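The Paper Rules Behind a Simulated Desk

At Mellthorpe, the first thing a new hire gets is a printed rulebook. It is 12 pages long, it was last revised in February, and it covers how a robot task has to be set up in simulation before anyone is allowed to report a success rate for it.

The company tests household manipulation software for clients who would like an outside opinion. Most of the jobs are dull on purpose: pick up a pen, move a cloth, put a thing next to another thing. The trouble is that two teams can run what sounds like the same job and get numbers that can't be compared.

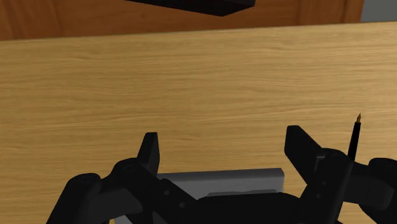

Maricica Nistor

Take the pen. One team starts every run with the gripper open and lined up over it. Another starts with the pen off to one side of the fingers, so the arm has to find it first. Both teams write "pen pickup" in the report. Under the Mellthorpe rules the start pose is written down for every run, along with how far open the fingers are, and a report without that page goes back.

The second rule deals with clutter. Sernov, a smaller outfit that licenses the same rulebook, used to clear everything off the table except the target. Its scores were high and its clients were unhappy. Now each task has to be run with other objects left out, and the list of those objects is fixed before the first run. Nothing comes off the table because it got in the way. 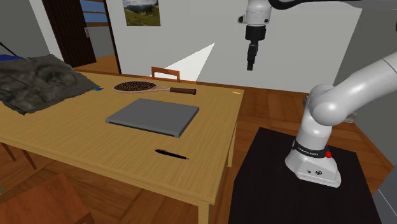

Rule three took the longest to agree on. It says a failed run stays in the count, even when the cause was a bad setting in the simulator. The bad setting gets a note, the run gets repeated, and both go in the log. In one audit at the Rurkasberg office, 27 of 188 runs had been dropped without a note. The software was fine. The report had to be withdrawn anyway, and the client waited 5 extra weeks.

There is a complaint I heard in every office, that the paperwork slows people down. It does. Filling in the setup page takes longer than many of the runs. D'Souza, which makes a checking tool for these logs, can now fill in camera positions and object lists from the scene file — the reason for each change still has to be typed by a person.

The next revision will deal with lighting. The draft says the light has to be varied between runs and the settings saved with the results. Sernov wants a fixed set of settings that everyone shares, and Mellthorpe would like each lab to pick its own. They plan to try both on the pen task first.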